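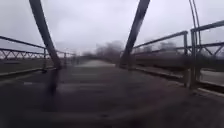 Filed under: Field Support / Remote Communities / Recording and Transcription

Ticket: Interview audio from Adell not reaching the archive
Opened by: Parvathi Chettiar
Assigned to: Ju-won Geum
Status: Closed, with one item carried over

Reported fault

The base unit in Adell records household interviews to a card and passes them overnight to the Devadiga archive over the village radio link. Nothing has arrived since the second week of February. The unit shows a green light and the Omier software on the laptop lists every session as "queued". No error message. Village has generator power from 17:00 to 22:00 only, so please bear that in mind when asking for tests.

Parvathi Chettiar

First response

Please send:
- the Omier version from the About screen
- the transfer log for the last three nights
- the time shown on the base unit, and the time on a wristwatch when you read it

Do not reinstall and do not clear the queue. The queued files are the only second copy.

Ju-won Geum

Reply from site

Logs sent by the short text channel, which still works. Base unit clock reads 03:12. My watch says 19:40. The household we lodge with keeps the unit on the shelf by the stove and they tell me it was moved there when the porch got too cold for the battery.

P.C.

Analysis

The clock is the likely fault. The transfer window is set for 20:00 to 21:30, inside generator hours. With the clock seven and a half hours ahead, the unit opens its window at 12:30 local time, finds the relay unpowered, waits, and closes again. Omier treats a closed window as a normal night and leaves the files as "queued". It ought to log a missed window and does not. I have raised that separately.

A wrong clock does not explain the text channel working, but that channel has its own timer and ignores the base unit.

Asked site to set the clock by hand, power the unit off for a full minute, and check the clock again.

J.G.

Result of test 1

Clock held for the evening. By the following evening it was wrong again, this time slow. The window did open on the first night and two sessions went through. The third stopped part way.

P.C.

Comment from Gangadharan Venkataraman

Two faults. The clock drift is the backup cell, which does not survive being frozen and then kept beside a stove. Replace it. Any cell from the spares tin with the yellow label will do.

The partial transfer is a size limit. The Prikix relay drops any single file over 200 MB. Interviews used to be short. The log has one of 525 MB, and the file behind it never gets a turn.

Action

1. Backup cell replaced from the spares tin.
2. Unit moved to the inner passage, away from the stove and off the outside wall.
3. Omier set to split recordings at 100 MB. The setting is under Storage, not under Transfer.
4. Existing long sessions split by hand on the laptop. Originals left untouched on the card.
5. Clock read and noted each evening for a week.

Result of test 2

Clock correct on all seven readings. Queue empty on the fourth night. Sowmya Poduval at the archive has matched the received parts to the session sheets. One session is missing its first part: the grandmother's account of the winter fishing, which the sheet marks as the longest of the set. The laptop copy opens without fault.

P.C.

Closing note

Missing part re-sent and received. Checksums agree. Closing the transfer fault.

Carried over: the session sheets use the time from the base unit, so those written in February have the wrong hour and in several cases the wrong day. Murali Chacko to correct them against the paper diary once it comes out with the next supply run. Until then please do not cite the recordings by date.

J.G.

2 comments | 0 shares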